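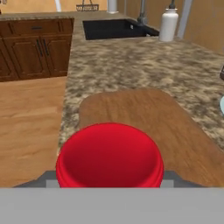

Old film blog wins Willetti readers' award
11 December 2018

A blog about forgotten supporting actors has won this year's Willetti, the readers' award for amateur writing on old films. Hipólito Ocampo, who writes the site Virkuswood in the evenings after work, was told of the result by email and posted a short note of thanks the same night.

The Willetti is given to blogs that cover films made before colour became the norm. It carries no money. The winner gets a badge to put on the site, a place on the front page of the Willetti website until the next award, and the right to choose the theme for the winter blogathon, in which bloggers all write on one subject over the same few days and link to each other's posts.

There were 120 blogs put forward this year, and readers cast 3,000 votes between them. Olivares, a blog on silent comedy that won last year, came second. The organisers do not publish how the votes were split.

Virkuswood began as a place for Ocampo to keep notes on films he had watched with his grandmother, who knew the names of everyone in the cast down to the hotel porters. Most of his posts still start from a small part: a landlady, a taxi driver, a clerk with a single line. He then tries to find out who played it and what else they did. Some of the posts are very long. One, on an actress who spent most of her career answering telephones on screen, has been added to so many times that he has had to divide it into parts.

"I write about people whose names went past too quickly at the end, or weren't there at all," he said. "Sometimes a grandchild finds the post and writes to me, and then I have to correct half of it."

He said he had not asked readers to vote, apart from a line at the bottom of a post about stage doormen, and had expected Olivares to win again. The two blogs have often worked together. They ran a joint series on film butlers in the spring, and each has written guest posts for the other.

The award has changed a good deal since it began. In the early years it was passed along from blogger to blogger. Anyone who received it had to thank the person who sent it, answer a set of questions, write a new set and name more people to carry it on. Many bloggers liked this, and it brought readers to sites that were hard to find by searching. Others grew tired of it. Some had been sent the same award several times and had run out of people to name, and a few put a notice in their sidebar saying they no longer took part.

The organisers dropped the passing-on and moved to a reader vote, with nominations made through a form. They kept the questions. The winner still has to answer 7 of them, sent in by other bloggers, and post the answers by the end of the month. Ocampo has already put up his answer to the first, which asked for a film he could not sit through. He named a musical set on a riverboat and said he had tried it twice. 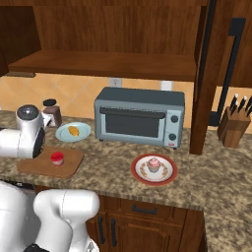
The rules on who can be nominated were also made tighter this year. A blog must have been updated since the previous February, must be written by people who are not paid for it, and must not be part of a magazine or a studio's own website. Blogs with more than one author are allowed. Podcasts are not, although the organisers say they have been asked about this often and may add a separate award for them.

Voting was held up for a short time in the autumn when Elteo, the service that hosts many of the smaller blogs on the list, had a fault that left some sites out of reach. The organisers added 2 days to the voting period so that readers could look at the affected blogs before choosing. Virkuswood was among those that went down. Ocampo said no posts were lost but that a number of readers' comments had gone, including a long exchange about whether a certain waiter appears in both halves of a double bill. He has asked those who took part to post their views again if they can remember them.

The writer of Olivares sent good wishes in a post the next morning and said the blog would take part in the winter blogathon whatever the theme was. The post also listed several smaller sites that had picked up votes for the first time, among them a blog on film hats and another on railway stations used as locations.

Ocampo has now chosen the theme, which is the film telephone call. Posts can be about a single call, a whole film built around one, or an actor known for them. He has asked that nobody choose the best-known wrong-number thriller until the others have had a chance to claim something, as he thinks it would otherwise be taken up by half the people on the list.

The blogathon will run in February. Bloggers who want to join should leave a comment on the announcement post at Virkuswood with the name of their site and the film they have in mind. More than one person can write on the same film, but they are asked to agree between them which day each will post. People without a blog of their own can send in a piece and Ocampo will put it up for them under their name.

Nominations for the next Willetti open once the blogathon has finished.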